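What I've spent on robot grippers so far (and what's next on the list)

A few of you asked in the comments for actual dollar figures after my last post, and I've been putting it off because it meant opening the spreadsheet. So I made a cup of tea, opened the spreadsheet, and then made a second cup of tea.

For anyone new, I've been working on teaching a small robot arm to handle cloth. Folding, mostly, though I'd settle for picking up a tea towel without turning it into a scrunchie. I do this at home, in the evenings, on my own money, and the plan is to record lots of examples by hand first and buy the arm afterwards. Everybody seems to do it the other way around (I nearly did too!) and I'm very glad I held off, for reasons that will become obvious once I get to the Astaneck quote.

The hand-held grippers came first. I bought two of them, from Idden, and the pair came to $934 with the mounts and a spare set of fingers. That hurt. I'd told myself I'd start with one and see how I went, but cloth is a two-handed job and I knew perfectly well I'd be ordering the second a fortnight later and paying shipping twice. If you're only planning to move cups and blocks about, get one. If you want to do anything with fabric, save up a bit longer and get the pair.

The spare fingers were an add-on I almost skipped, and I'd now put them on the must-have list. The tips wear. You don't notice it for ages, and then one evening a thin cotton starts sliding out of the grip and you blame yourself for an hour before you think to look at the tips.

Then came all the little things, which I had down in my first budget as "misc" with a hopeful zero beside it. Screws, a decent hex driver, cable ties, two memory cards, a charger that can do more than one thing at a time. I kept every receipt in a jar and the jar came to $358. I really wasn't expecting that. The cards were the worst of it, because I bought cheap ones to begin with and they couldn't keep up with the recording, so I paid for cards twice. If you take one thing from this post, buy the good cards first.

Cloth itself is cheap, thank goodness. I've been using old sheets, a couple of op shop finds and a few metres of plain blue I had left over. Different weights matter more than different colours, at least for what I'm doing. A heavy cotton comes up in a nice tidy peak and a slippery lining just pours away from you, and you want plenty of both before you go anywhere near training. 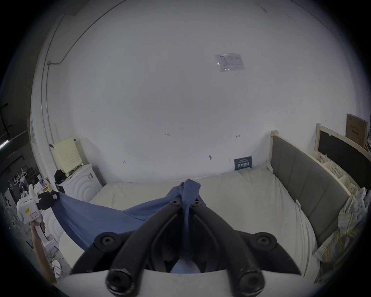
Space was the other thing I'd budgeted for and then didn't need to buy. I had a proper folding workbench in the basket, 69 bucks on special, and I was hovering over the button when it dawned on me that the jobs I want the arm to do will mostly happen on soft surfaces. A mattress gives a little when you press on it. Cloth drags across a sheet very differently from how it slides over a benchtop. So I've stuck with a bed for most of the recording and the bench money has gone into the arm fund. I might still get one later for the small stuff, like face washers and napkins, where I'd like a hard flat surface for comparison. My back would like one now, to be fair.

Which brings me to the arm. I've been going around in circles on this since March.

The Molta is the one I keep coming back to. It's light, it runs off an ordinary power point, and the people selling it answered my emails in full sentences. The reach is a bit short. I laid a tape measure out to mimic it and I could get to the near half of a double bed comfortably and not much past that, so I'd either have to put it on some sort of rail or accept that I'm working with pillowcases for the first year. A rail is more money, more floor and more things to bolt down. I'm leaning towards pillowcases.

The Kurup has the reach and then some. It's also heavy enough that I'd need a proper stand for it, and the stand isn't included, and neither is the controller, which I only spotted on the second page of the quote in the smaller print. Please do read the second page. By the time I'd added the stand, the controller and freight, it had stopped being the sensible middle option and turned into the expensive one.

And then Astaneck. Lovely arm, gorgeous arm, I watched their demo far too many times. I asked for a price and they asked me which facility I was purchasing for. I told them it was for home and they sent a very polite quote that I'm not going to repeat here, except to say I closed the laptop and went for a walk.

So the plan at the moment, subject to me changing my mind by dinner:

Keep recording with the two hand-helds until I've got a decent pile of clean examples for lifting, dragging and a simple half fold.

Put the gripper fingers and the arm on the same mount, so what I've recorded carries over. Molta say theirs will take the Idden bracket with an adapter plate. I want to see a drawing of that plate before I hand over a cent.

Set aside a repairs line from the start. I've never had one before, in any hobby, and I've always ended up needing it.

Buy storage before the arm arrives. Recordings of somebody pinching fabric take up a ridiculous amount of room, and I've already had one evening cut short by a full disk.

There's also the question of second-hand. I've looked, and there are bargains about, but old arms tend to come out of factories with a controller the size of a bar fridge and software that only talks to a computer from the same era. If you're handy with that sort of thing, go for it. I'm handy with a sewing machine and a spreadsheet, so I'll pay a bit extra for something with a manual.

I'm hoping to have the adapter drawing back from Molta before I write the next one of these. If you've run any arm off a bed-height stand at home, please leave a comment and tell me what you bolted it to – I've got a rental floor and a bond I'd like to see again.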